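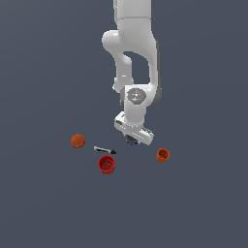

# An arm for the back bench

The shared workshop at Waltport has one long bench under the windows and a shorter one by the fire door. The shorter one is where the arm will go. Six of the members have been building it since September, in the evenings, and for most of that time the work has been done on a screen.

The project is called Vullovar. It began when a second-hand arm came up for sale in Lellbridge without its controller. The group bought it for less than the price of a decent lathe, carried it up two flights of stairs and found that the base bolts did not match anything in the building. While a new plate was being cut, they started on the software.

They work in a simulator on the workshop's old desktop machine. The bench there is a plain grey surface and the arm is white. The things to be picked up are kept simple: a ball, a marker, a red cup and a smaller orange one. The task is to put the gripper over the right object, close on it and lift. Cups are the easier half of the job. A marker lying flat leaves very little room between the fingers and the surface, and the planner has to turn the hand to suit the way it lies.

The control program, named Ismail after the boat that used to be moored outside, is kept in a folder that every member can edit. The rule is that any change must be tried overnight before it is kept. A full night is 143 attempts, which is what the desktop can manage between locking up at ten and the morning. By the end of last month the log had reached 1,604.

Reading the log is the dull part. Each attempt gets one line, with the target, the finishing height of the fingers and a code for what went wrong. Code 2 means the arm stopped before closing. For several weeks nearly every failure was a code 2, and the fault was traced to a safety height that had been set at 35 millimetres and then forgotten. It had been put in to protect the bench.
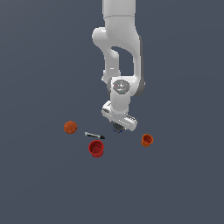

One member thinks the group has spent too long on the screen. A real cup slides when it is touched, she argues, and a real marker rolls, and no amount of running the desktop overnight will show how this particular gripper behaves with worn fingers. She would have bolted the arm down in the first month and learned from the dents.

The others have gone some way to meet her. The plate is now cut and drilled, and the cable run along the wall has been finished. The first powered tests will be done at low speed with nothing on the bench, and the cups will come after that. The emergency stop is to be mounted on the end of the bench, within reach of the stool.

The workshop is open to visitors from seven in the evening. The side door sticks and needs a push.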